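4. Your First Wash with the Mulden

Now for the fun part! The Mulden is hooked up, the drain hose is clipped in place and you're ready to run a load.

1. Run one empty cycle on Rinse before any clothes go in. It takes 20 minutes.
2. Sort by color, then by weight. Towels and jeans do much better in a load of their own.
3. Empty every pocket, close the zippers and turn dark items inside out.

Note: The drum holds up to 11 pounds of dry laundry. Leave a hand's width free at the top – clothes need room to tumble, and you'll be amazed how much cleaner they come out. 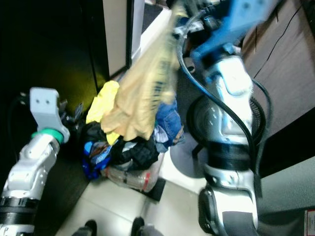
4. Pour detergent into the left drawer, no higher than the lower line. For soft water, half of that is plenty.
5. Close the door until it clicks, turn the dial to Everyday and press Start.

Caution: Never force the door. The lock lets go by itself two minutes after the cycle ends.

If the display shows code 111, the water supply is closed. Open the tap, press Start again and off you go!

Wool and silk have their own cycle – a lovely gentle one – and you'll find it in section 5.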